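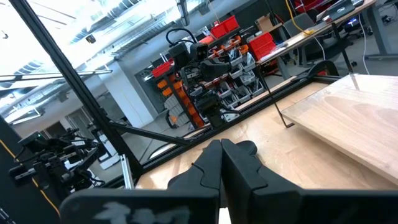 ok so the great small parts sort is finally a thing. Saturday, 9 am, me, Ketsara and way too much coffee. The goal was one place for screws, one place for everything that isn't screws. Orange bins down the left column of the shelving, gray ones to the right of them, and the red boxes up on top for stuff we touch like twice a year. Looks so much better than the window sill system. (There was a window sill system. It was jars.)

Rule one, fasteners live in orange. All of them. Metric only, the inch stuff goes in a bag and the bag goes home with whoever brought it, looking at you Hartmut

Rule two, gray is everything with a wire coming out of it or that goes on a wire. Connectors, ferrules, heat shrink, those little spade things I can never remember the name of

Ketsara wanted to split by project. I wanted to split by type. We argued till the coffee was gone and I won but only bc project bins mean you buy the same M3 washers 5 times. She has the receipts for this btw. Literal receipts

419 M4 nuts. I counted bc the parts scale said something insane and I didn't trust it. Scale was wrong. Took most of a podcast. Would not recommend

also found: 2 tape measures, a Grindovero hex set missing only the size I use, one glove, a birthday card for Roswitha signed by four people and never handed over. Her birthday is in March. It is July

Gave her the card. She was very nice about it

Labels. OK. Opinions incoming

Handwritten on masking tape first, for a couple weeks at least. Do NOT print labels on day one. You will move half the bins and then you're peeling sticky stuff off plastic with a thumbnail, I did this at my last place and I'm still mad

Big letters, size only. "M4 x 12" and nothing else. Baptiste writes whole sentences on his. "Screws, M4, for the brackets, nice ones". Baptiste I love you but I can't read that from the door

He says the nice ones matter. Fine. The nice ones got their own bin

Somebody asked what goes in the red boxes on top — spare casters, the good clamps' ugly cousins, paperwork for tools we still own. There's a big red tote next to the shelves too and that one is my one weakness, it's the "decide later" tote. Every sort needs one. Just has to be empty by the end of the month or it turns into furniture

the cardboard box up there is next. I know. I KNOW. cardboard sheds and it sags and you stop seeing it after a week. Ordering a Rultier lid box to replace it if they ever restock the small size

Things that did not work: sorting onto the floor. My knees. Also you lose one in nine washers to the gap under the door, no idea how but the gap wins

Muffin tins for the sorting itself, yes, absolutely, best idea of the day and it was Ketsara's. One cup per length, dump the cup in the bin when it's full. Thrift store, couple dollars. Wash them first, ours had opinions

Someone in replies says magnets. Tried it, now I have slightly magnetic screws that cling to each other and to me. Great for picking them up off the floor, keep them out of the bins tho

Heavy stuff low. Sounds obvious. I still put a full bin of M8 bolts at shoulder height and then had to take it down one handed with the phone in the other. Moved it

Kazimiera came by after lunch and put three things back in the wrong place within ten minutes, which was kind of useful? Like if she can't guess where the zip ties go, the zip ties are in the wrong bin. Moved them to the end of the row where your hand lands anyway. She's gonna come break it again next week

Left to do: drill bits (awful), the battery drawer (worse), tape. How do we have so much tape and never the kind you need

Ahuja catalog has bin dividers that might fit the gray ones, does anybody have these?? Do they pop out when you pull the bin fast. Need to know before I order a bunch

edit on the dividers — need the widht of the slot too if you have calipers handy. thx

ok drill bits. going in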